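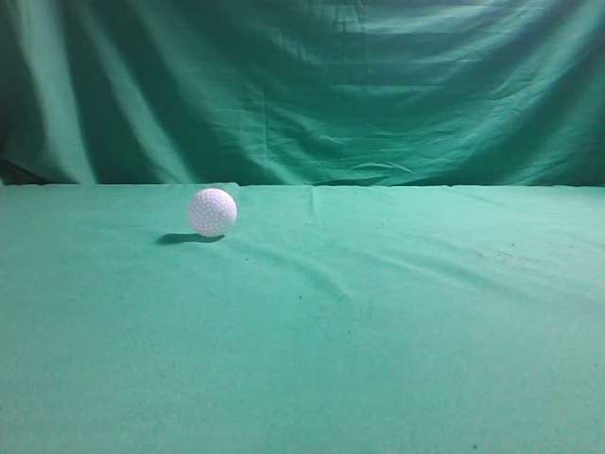
Ticket 794: White items look purple on the green cloth
Site: Atside, back table
Opened by: Jussara Macedo
Assigned to: Obinna Amadi
Status: Closed, with a note

Reported problem

Jussara writes: "Since we swapped to the Sesevov cloth, anything white looks slightly purple. The golf ball is the worst. I think the dye is coming off. Please send the cloth back and get us the old one."

First reply (Obinna)

I have my doubts about the dye. The cloth is teal-green. If it were rubbing off on the ball I'd expect green marks, and I'd expect them on the underside where the ball sits. What I see is a faint lavender cast, mostly in the lighter areas, which is the part facing the light and well away from the fabric. I have never met a green dye that jumps to the far side of a golf ball and changes color on the way.

Could you do these before we return anything?

1. Wipe the ball with a damp white paper towel and tell me what color the towel is.
2. Do the same with a patch of the cloth. Press hard.
3. Put a different white item down in a different spot and look again.

Reply (Jussara)

Towel 1: clean. Towel 2: clean, apart from a bit of lint. I still think it's the cloth. Gilmar Fontes says the old one never did this.

Reply (Obinna)

Does Gilmar have a picture from the old one? "Never did this" usually means no one was looking. I'd also like to know if the lamp was changed the same week, as I see a Cordeiro bulb on the January order.

Reply (Gilmar Fontes)

No picture. The bulb was changed, yes. It's sold as daylight, so it can't be that.

Reply (Obinna)

"Daylight" is a word on a box. Please go ahead with step 3. Use the flat white disc, the one with the plus-shaped mark on it. It has a few short embossed bars where the ball is all dimples, so if the surface has anything to do with it we should see a difference.

Reply (Jussara)

Disc is down. Same tint, pale white going a little lavender. Not stronger than the ball, not weaker as far as I can tell. 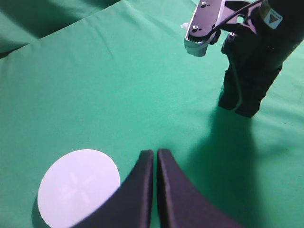 What this rules out

Dye transfer, to my mind. Two clean towels, two different objects, the same cast on both. I'd also drop Corentin Vasseur's idea about the dimples catching color, seeing that the disc has none.

It does not prove the bulb is at fault. A white thing surrounded by that much green can fool the eye all by itself, and so can whatever screen you are looking at. Rosário Lobo checked on her own screen and called it "bluish". I'm not going to argue over bluish and lavender.

Try next

Swap the Cordeiro bulb for the old one, leave the cloth alone, and look at the ball again at 3 p.m. and at 11 a.m. with the blinds shut both times. Change one thing only. Last time we changed the cloth and the bulb together, and that's how we got this ticket.

Side issues raised in the same ticket

Wrinkles: real, and plain to see, with soft diagonal creases and a raised fold. Steam it on low. I don't accept that they are a defect.

Small dark marks on the cloth: also real. Jussara says they were there out of the bag. Maybe. Try a lint roller first - if they lift, they were dirt.

Return request: declined for now. Gamon wants proof of a fault before they take anything back, and a purple golf ball with a clean towel isn't proof.

Closing note

Closed at Jussara's request before the bulb swap was done. She says she has got used to it. I'm leaving the cause as "not found" and would ask that it not be copied into the log as "bad cloth". Reopen under the same number if anyone gets around to the bulb.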